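Section 3. Planning the purchase

Read this section before you ask anyone for a quote. It assumes you have a budget line, a bench, and a salesperson who has already told you the cell will pay for itself by February. Treat that last item as weather.

Step 1. Write down the task you are buying for. One task. "General handling" is not a task, and any supplier who accepts it as one is about to sell you the larger model.

A practice board with push buttons, toggle switches, a rotary knob and plugs on leads is a fair place to start, and a hard one.

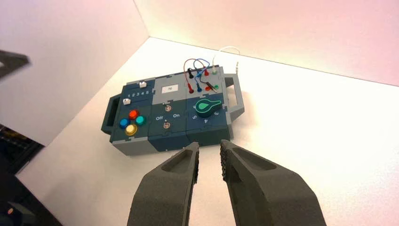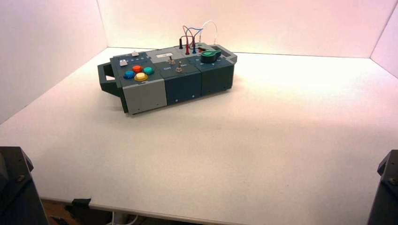
Peninah Tanui wrote in the margin of the last draft that this step is too harsh on suppliers. Her team gave Jasby a vague task on purpose, she says, and got back a cheaper proposal than the one they had sketched for themselves. Fair enough. She also adds that the cheaper proposal left out the installation, so the step stays as it is.

Step 2. Split the task into single actions. Press a button. Flip a switch. Turn a knob to a number. Pull a plug and put it back in. Each action gets its own line on your sheet, with its own pass mark. A supplier's overall success rate is worth very little to you if the one action you need is the one that fails.

Note: Plugs and wires deserve separate lines. A plug is stiff and a wire is not, and demonstrations tend to favor the stiff part.

Step 3. Ask for repeats. Ours is 40 tries per action, with no one touching the setup in between. If the supplier offers a video instead, ask for the uncut recording. If the uncut recording is not available, write "not shown" on the sheet. Do not write "probably fine."

CAUTION: Do not accept results from a different gripper than the one in the quote. Fingers and pads change everything, and the quote usually lists them on a separate page under accessories.

Step 4. Price the whole cell. The arm is the number everyone remembers. Fill in the rest before you compare anything:

Arm or arms, with controller
Gripper, plus one spare set of fingers
Cameras, mounts and cables
Table, walls or screens, lighting
Guarding and the safety review
Installation and travel
Training for your own people
Support after the first year
Software renewals

Leave no line blank. If the supplier says a line is included, write "included" and the page of the quote where it says so. If you can't find the page, it isn't included.

Note: Galora bundles support and software under one heading. Ask them to break it apart. They will do it if you ask twice.

Step 5. Budget your own hours. This is where our first plan fell over. We allowed 80 hours for setup and teaching, and Jabari Kioko had used nearly all of them before the first switch was flipped to anyone's satisfaction. The quote described the same work as "minimal user configuration." Ask the supplier how many hours their last customer spent, and then ask to call that customer.

Step 6. Measure the bench. Mark the reach on the tabletop with tape and put the task where it will really sit, with its leads attached. Check the space under the table edge as well. Clamps, brackets and cable runs need room there and rarely show up on a floor plan.

CAUTION: Keep cables on the floor out of walkways before anyone powers up for a trial. Do this even for a loaner unit that "is only here for the afternoon."

Step 7. Try before you buy. Ask for a loan or a paid trial on your bench, with your task and your lighting. Mushi charges for this and Utero does not. We found no link between that and how well the trial went. A paid trial has one advantage: you can complain about it.

During the trial:

7.1 Run the actions in the order on your sheet. Do not let the supplier choose the order.
7.2 Move the task a little between runs. Turn it at an angle.
7.3 Change the lights once.
7.4 Record every stop, including the ones the visiting engineer calls "just a reset."

Step 8. Work out the payback yourself. Use your own wages, your own hours and your own failure rate from Step 7. The supplier's calculator is built on a machine that runs 1000 hours without a fault, and it does not have a box for lower numbers. If your figure and theirs differ by more than a year, send them yours and ask which line they dispute.

Note: "Flexibility" has no place in the payback sum. If you expect to move the cell to a second task, price that second task now, starting again at Step 1.

Step 9. Decide what would make you say no. Write it at the top of the sheet before the trial, sign it, and give a copy to someone who doesn't care about robots. Ours went to Sharon Kaijage in purchasing, and she held us to it.

If the trial misses your mark, stop. Do not move on to Section 4 (Ordering) on the strength of a promised software update. Ask for the update, repeat Step 7, and fill in a new sheet.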